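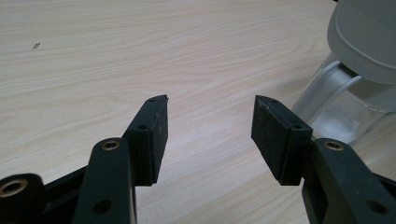 Sanding by hand, selling by the season: a talk with Refilwe Hendricks

Dec 29, 2019

Refilwe Hendricks sold her first table to a neighbor who had come over to borrow a ladder. She had been using it as a workbench. The neighbor offered her $500 and took it home that afternoon, and she finished the job she was doing on the floor.

Her shop, Wullgate, is in the back half of a former feed store. The front half is a tax office, so she runs the planer before nine and after five for most of the spring. "They've been decent about it," she says. "I don't push it in April."

She came to furniture from dental billing. For the first two years she kept both jobs, and she says the billing taught her more about running a shop than any woodworking class did. She still writes down every hour. The longest job so far was a dining table for a couple who changed their minds on the length after the top was glued up. "I ate that one. Now the drawing gets signed, and there's a deposit, and we go from there."

Most of her work is kitchen and dining tables in pale woods. Customers ask for dark ones less than they used to, and she doesn't care for stain much anyway. Her finish is an oil called Marnovier, two coats, with a day between them and a light sanding after the first. She tried Fledora, a water-based product, for a few months and gave it up. "It was fine. It dried too fast for me in the summer. Somebody with air conditioning would probably like it."

On price she is direct. A small kitchen table starts at $1,000, and she will not go lower for a friend or a cousin. The boards for one recent order came to $778 before she had made a cut. "People see a price and they think it's all labor. Some of it is. A lot of it went to the lumber yard."

I asked what she tells buyers about care. Wipe it with a damp cloth, she said, then a dry one. Don't put it against a radiator. Oil it again when water stops beading – once a year in a busy kitchen, less in a dining room. She gets calls about rings from hot mugs, and she tells people to leave the spot alone for a week before they try anything.

"They want it to look like the day I dropped it off," she says. "It's a table. You have to eat on it."

The shop is closed until the middle of January. She plans to replace the belt on the bandsaw, an old Jiang that came with the building, and to build shelves for the offcuts. The order book opens again after that, with four chairs at the top of the list. She has never made a chair for a customer and quoted the job low.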